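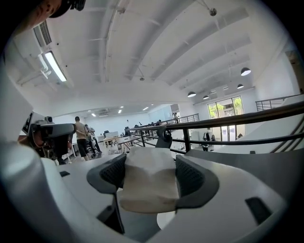
3 min read

Stakel work table, after a season on the mezzanine

By Musa Isah

I bought the Stakel for the upper floor of our office in January. The floor up there is wood plank, there is a metal railing along the open side, and everything has to come up by the stairs. I wanted a plain rectangular table that would take a day of mixed use and could be shifted by two people when the layout changes. The Stakel is sold by Plurness in three tops and two leg colors. I took the dark gray top with the white metal legs.

It came in two boxes. The one with the top weighs 70 pounds and has no handholds, so carrying it up a staircase with a turn is slow work. Damilola Onyeka took the lower end and I took the upper, and we stopped twice to change our grip. The leg box is easy for one person.

Assembly took us 90 minutes. The instructions are drawings only, and they are mostly clear. Step 4 shows the crossbar with the holes facing out, but on ours they had to face in. The bolts are all one length apart from the four at the corners, which are slightly shorter, and the bag doesn't tell you which are which. Lay them out on the floor before you start. The hex key in the box is soft and I switched to my own halfway through.

Once it was up, the table was level on the first try. The feet screw in and out by a small amount, enough for an old plank floor with a bit of a dip in it. I have adjusted one foot since then.

The top is the best part. The dark gray doesn't throw the overhead light back at you, and that matters under a white ceiling with pendant lamps and long tube fixtures. We had a white table in the same spot before and I used to get a headache from it by 3 p.m. Dust does show on the gray, and so do fingerprints if you've been eating. A damp cloth gets rid of both. Coffee left overnight also came off, with some rubbing.

The white legs are a different matter. Chair casters hit them and leave black scuffs. Dish soap takes off most of it. If I were ordering again I would pay for the black legs, which would also match the railing and the chairs.

On the subject of chairs, we use mesh-backed ones with a five-spoke base. The armrests on ours go under the top only at their lowest setting. Measure yours first.

There is nothing on the Stakel for managing cables – no tray, no clips, no hole in the top. Whatever you plug in ends up on the floor. Plurness sells a tray separately and it's overpriced for a bent piece of sheet metal.

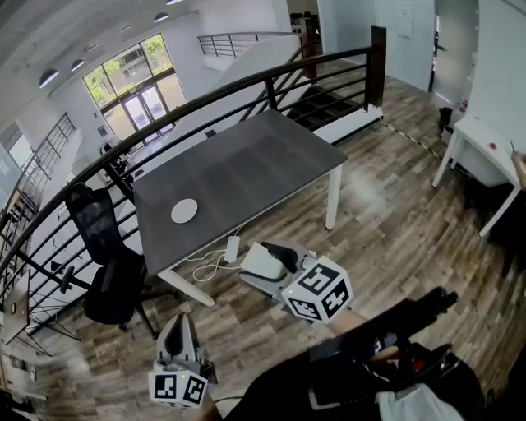
How it compares with the Amadi

Damilola has the Amadi at home, so I've spent time at both. The Amadi is lighter, costs less, and goes together without tools. It also rocks. If you lean on one corner to write, the opposite one moves, and tightening the legs helps for a week or so. The Stakel has a slight sway when you push it hard from the long side, and otherwise stays put.

The Amadi does have a better edge. It is rounded all the way along, where the Stakel is squared off and you notice it on your forearms after a long stretch of typing. A desk mat fixes that.

I also looked at the Prullton, which is a nicer object than either. It only comes preassembled and there was no way to get it around our stairs. If you have an elevator, have a look at it.

Moving the Stakel is all right with two people. Lift it, don't drag it. The feet have thin pads, and one of ours came off when we slid the table toward the railing to make room. I glued it back on and it has held.

Overall I'd buy it again, with the black legs and a cable tray from some other company. It is a good table for a shared floor where people stand at it, sit at it, and put things down on it all day.

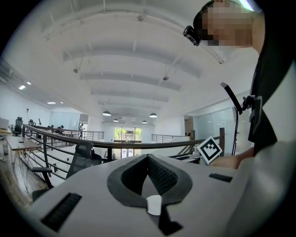 Can one person put the Stakel together alone?

Most of it can be done alone, with the top lying face down on a blanket. You will need a second person to turn the table over at the end, and another pair of hands for the stairs.

Home Reviews Desks Chairs Lighting Storage About Contact

Search reviews Type a product name Go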